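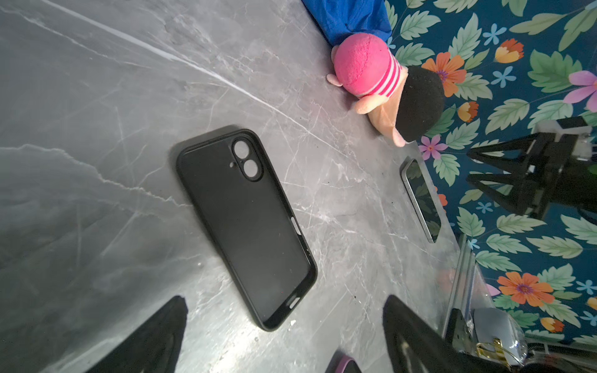
Showing the Task: Hand Guidance and Remote Control in the Phone Case Program
Speaker notes, Prukdale session
Speaker: Clifford Gosselin

Slide 1. Title

Good morning, and thank you to the Prukdale centre for the invitation. I am speaking on behalf of the Gistham teaching group. The work was carried out jointly with Halás, and Ilídio Baptista prepared most of the material on operator training.

(Confirm that the microphone reaches the back row before moving on. Questions are to be held until slide 9, except for points of terminology.)

Slide 2. Scope of the talk

The subject is a small household task: placing a mobile phone in its protective case. A person does it in a few seconds and seldom thinks about it. For a pair of robot arms it involves picking up a flat object, turning it, finding the correct end, and applying pressure to a part that bends.

I will confine myself to how the task is shown to the robot. The training of the model that learns from those recordings was covered by Dalibor Hrubý at the Irnance meeting in April, and his slides are available through the same page as these notes.

Slide 3. Two ways of showing

The first method is hand guidance. The operator takes hold of the arm itself and moves it through the task while the joint positions are recorded. The motors are set so that the arm yields to a light push.

The second method is remote control. The operator moves a pair of smaller leader arms, and the working arms follow. The operator's own hands stay out of the work area and therefore out of the recording.

We began with hand guidance because the equipment was already available at Gistham. It remains our preferred method for single-arm movements, for example sliding a case into reach or setting a phone down flat. New operators also find it easier to understand. They feel where a joint reaches its limit, and they remember it afterwards.

With two arms the position changes. One person cannot comfortably guide both arms and also work the grippers. We tried it with two people, one to each arm. The recordings were usable, but the two arms were seldom properly in step, and the operators tended to talk each other through every movement. Vlastimil Vávra ran those sessions and may wish to comment during the discussion.

(Pause. Ask how many in the room have used leader arms before.)

Slide 4. What the operator sees and what the robot sees

An operator standing beside the work area has a full view of it. The robot has only its cameras. If the operator relies on something that no camera can see, the recording contains a decision with no visible cause, and the model has no means of learning it.

Our rule is that the operator checks the camera views before the first demonstration of a session and again after any change to the layout. The wrist view deserves particular attention. It moves with the gripper, and a small turn of the wrist alters a great deal of what is visible.

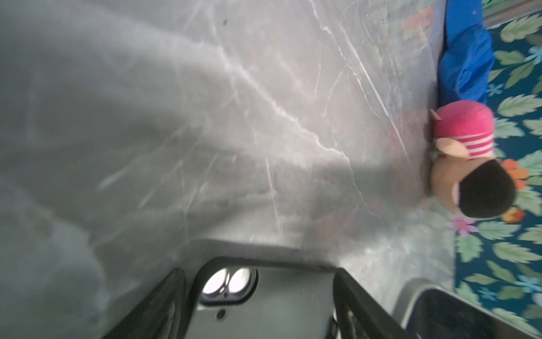
Wrist view with a phone-like device between the fingers and clear, creased plastic over the surface.

I would ask you to consider reflections at this point. Crinkled plastic produces bright streaks, and those streaks shift as the camera moves. The same applies to glossy screens. An operator looking directly at the work area disregards such things without effort. We have therefore asked operators to vary the surface and the nearby objects between sets, and to leave ordinary household items within view. A soft toy or a patterned cloth is entirely acceptable. The intention is that the robot should learn to attend to the phone and the case wherever they happen to be.

It should be said that variation has a cost. In the early sets the operators were so conscientious about rearranging things that they spent more time on the layout than on the task. Mr. Baptista now sets the layout changes in advance on a printed sheet, and the operator simply follows it.

Slide 5. The recordings to date

We hold around 950 demonstrations of the full task, contributed by 27 operators. Those recorded by hand guidance are stored separately and are not included in that figure.

A demonstration is kept if the phone is seated in the case at the end and if neither object has left the work area. We keep demonstrations in which the operator fumbles and recovers. Some of the most useful recordings contain a missed grasp followed by a second, slower attempt. We discard demonstrations in which a person reaches in to assist.

(If asked for success rates of the trained model: refer the question to Mr. Hrubý. Those results are his to present.)

Slide 6. Dividing the task

We found it helpful to agree on common names for the stages. Operators had been describing the same movement in quite different words, and the written comments attached to the recordings were difficult to search.

The agreed stages are as follows.

Approach. The arm moves to the phone or the case and the gripper opens to a suitable width.

Take up. The fingers close on the object. With a phone, the operator should aim for the long edges and keep clear of the side buttons where possible.

Turn. The phone is brought to the same direction as the case, with the camera lenses at the end where the case has its opening for them.

Enter. One edge of the phone goes beneath the raised rim of the case, at a shallow angle.

Seat. The remaining edges are pressed down in order, beginning with the corner nearest the edge already entered.

Release. The fingers open and the arm withdraws without dragging the case along.

The turn is where remote control shows its weakness. An operator at the leader arms will often set the phone down and take it up again in preference to making an awkward movement of the wrist. We accept this. It is a reasonable way of doing the task, and the robot is free to learn it.

Slide 7. Bringing the phone to the case

The entry stage accounts for most of the time spent in training operators. The distances are small and the operator has no sense of touch through the leader arms. Resistance has to be judged by eye, from the bend in the rim or from a slight movement of the case on the table.

We advise operators to slow down before the two objects meet, and to hold still briefly once they believe the edge is in. The pause gives the recording a clear point at which one stage ends and the next begins. It also prevents a common fault, in which the operator starts to press before the edge has properly entered and the phone rides up over the rim.

The second arm should have a purpose throughout. It may steady the case, or it may wait at a distance with its camera directed towards the work. It should not wander. An idle arm that drifts will teach the robot to drift, and we had to set aside an entire set of recordings from one month for exactly that fault. 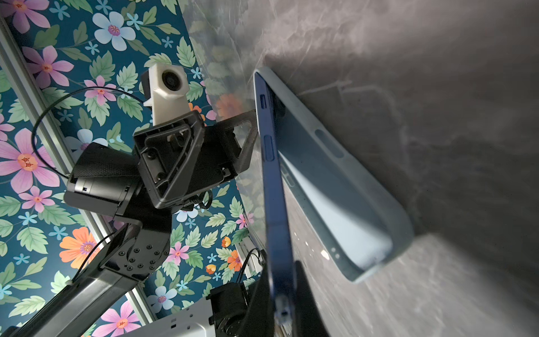 Ehab Samir has put it to us that the pause is a mistake, and that a robot taught to hesitate at the rim will go on hesitating long after it has any need to. He would prefer operators to work at their natural speed from the beginning and to accept a higher number of discarded recordings.

We have taken the objection seriously. At present our reply is that the pause can be shortened when the recordings are prepared, whereas a hurried entry cannot be made clearer afterwards. We have nevertheless agreed to record a comparison set at natural speed, using the same operators and the same layout sheet. I hope that Halás will be in a position to report on it.

Slide 8. Training the operators

Each new operator completes three short practice periods before any recording is kept. The first is by hand guidance on a single arm. The second is by remote control with soft blocks, and the third by remote control with a phone and case.

Sittings at the leader arms should be kept short. Hand fatigue appears first in the gripper movement: the operator begins to close harder than is needed and to release late. The operator rarely notices. The person supervising should watch for it and call a break without waiting to be asked.

Left-handed operators should be allowed to choose which arm carries the phone. We originally fixed this for the sake of tidiness and have withdrawn the requirement. The choice is written in the session record.

Cases vary in stiffness. A softer case forgives a poor angle and is suitable for the third practice period. A stiffer one should be introduced only when the operator can complete the task eight times in succession without assistance.

(The practice sheet may be handed out at this stage. Copies are in the folder by the door; one between two people.)

Slide 9. Discussion

Points on which we would welcome advice from Prukdale:

Whether a simple buzzer on the leader arms, triggered by motor effort, would be of help to the operator during entry. We have built one and the operators are divided.

Whether recordings made by hand guidance can be combined with those made by remote control for the approach stage alone.

How other groups name and store partial demonstrations. Ours are kept in a folder by stage, and the arrangement is becoming hard to manage.

Mr. Vávra will take questions on the equipment and Mr. Baptista on operator training. Questions about access to the recordings should be sent to the Gistham office in writing, with the stage or stages of interest stated.

(Leave slide 6 on the screen during the discussion.)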